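Budget for the training lab, second try

My first budget for our surgical robot lab was too low. I forgot the instruments wear out! Aled Jenkins asked me how many needle drivers we use in one year, and I had no answer.

So in December I wrote everything again. Each pair is now planned for 42 sessions, and I put 600 dollars aside for suture -- we go through a lot of it. The quote from Clollance is still missing the freight.
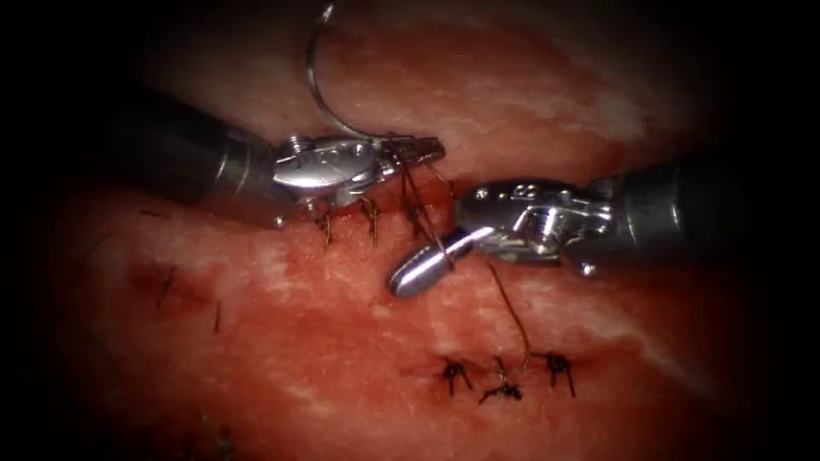

Suturing with two instruments, three knots in a row.

Madalena Rebelo wants the service contract in a separate line. I will ask Vostasero for their price too.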